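Bellamy Round Coasters and Trivets – Berkasis Home and Table

Home > Table > Mats, Coasters and Trivets > Bellamy

Bellamy Round Coaster
Item 591
Sold singly or in boxed sets
In stock, ships from Orkcombe

Overview

The Bellamy is a plain round coaster for mugs, tumblers and small pots. It has no rim, no printed pattern and no backing pad. Both faces are usable. It was added to the range after customers who bought the Bellamy dinner mats asked for something smaller to go with them, and it has stayed in the same size ever since so that older sets can be topped up.

Coasters are sold one at a time, in boxes of six, and in trade cartons of 100. The trade carton is the same product without the gift box. Cafes and guest houses usually order the carton, and there is a lower unit price once an order reaches 500 pieces. Call the trade desk for that price, as it is not shown in the online basket.

Color and markings

The color runs from light tan to caramel. Banding varies a good deal within a batch. Some pieces are nearly even in tone and others have a strong darker stripe. We do not sort by shade, and we can't pick out matching pieces for a set. If you want a closer match, order everything you need at the same time, which makes it more likely that the pieces come from one batch.

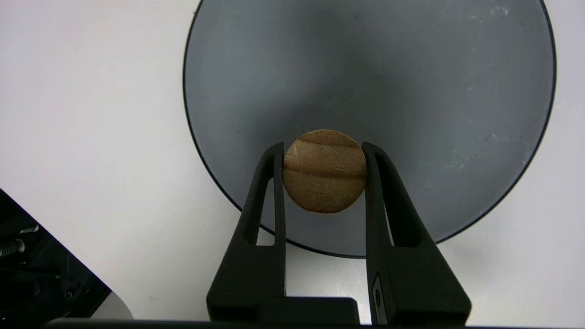 Bellamy round, tan-brown with a broad darker band across the middle.

Fine surface scratches and small pale marks are normal and are not treated as faults. Chips and cracks are faults. So is a coaster that rocks when set down on a flat counter. Tell us within 13 days of delivery and we will send a replacement.

Which size do I need?

The range has three sizes. The small round is the coaster on this page and takes any normal mug. The medium round is sold as a teapot stand and is listed under item 592. The large round is a trivet for casseroles and serving dishes and is thicker than the other two. If you are buying for wide soup mugs or beer steins, measure the base first. Several customers have gone up to the medium for these and been happier with it.

The coaster is meant for drinks. Do not use it under a pan straight off the burner. The large trivet can take a hot dish from the oven, but it should still have a minute on the stovetop before it goes on the trivet if there is a polished table underneath.

Use on different surfaces

Painted and oiled tables: use as supplied.

Glass and polished stone: the coaster can slide if the table is bumped. Stick-on felt dots are sold separately under Brova Surface Dots. Three dots per coaster are enough. Once dots are on, only the other face should be used for drinks.

Outdoor tables: fine for an afternoon, but bring them in at night. Coasters left out in rain will darken and may warp, and we do not replace weathered pieces.

Care

Wipe with a damp cloth and dry standing on edge so that air reaches both sides. Do not soak. Do not put in the dishwasher or microwave. Coffee and red wine will stain if left to sit. A light stain can often be reduced with a little baking soda on a damp cloth, rubbed gently and wiped off after a minute. Test this on the underside first.

Do not use furniture polish or cooking oil. Both leave a film that marks paper and cloth.

Keep coasters away from radiators. If one does bend slightly, leave it flat under a couple of heavy books for a few days. It will usually come most of the way back.

What's in the box

Single: one coaster, paper band.
Set of six: six coasters in a card box with lid, care slip.
Trade carton: loose packed in two sleeves, one care slip.

The card box is the same on every set and can be reused. We can leave out the price slip if you tick the gift option at checkout. We do not offer gift wrap.

Engraving

Initials or a short name can be added to one face of the coaster. The limit is 12 letters including spaces. Engraving is done in one typeface and cannot be placed to avoid the banding, so letters will be less clear on a darker piece. Allow a week on top of the normal delivery time. Logos are done on trade orders only – send the artwork to Liam Penrose at the trade desk before you pay so he can check that the lines are thick enough.

Engraved items can't be returned unless they are faulty or we have made a spelling mistake.

Delivery and collection

Orders placed before 2 p.m. leave the same working day. Singles and sets go by mail. Trade cartons go by courier and need a signature. You can also collect from the Orkcombe shop, which is open until 4 p.m. on Saturday. Bring the order number. Please note that the trade desk closes for two weeks in August, and engraving stops for the same period. Ordinary orders are sent as usual.

Customer comments

"Bought six to match the mats we already had. The color is a bit darker than the mats but they look fine together." – Phyllis Kettle

"Good plain coaster. One of mine had a chip and the new one came in three days. I would like a holder to stack them in." – Gareth Hebden

"We use these in the tea room and go through a few each year from people leaving them in the sink. Easy to replace. Slightly too small for our big latte cups, so we bought the medium for those." – Lionel Tapley

Our reply: There is now a stacking holder, item 594. It takes six small rounds or four mediums. It does not fit coasters with felt dots on them.

Also in this range

Bellamy Teapot Stand, medium round, item 592
Bellamy Trivet, large round, item 593
Bellamy Stacking Holder, item 594
Bellamy Dinner Mat, sold in fours
Brova Surface Dots, sheet of 24

Questions about stock or trade orders: ask for Barry Dunmore at the Orkcombe shop, or use the contact form and quote the item number.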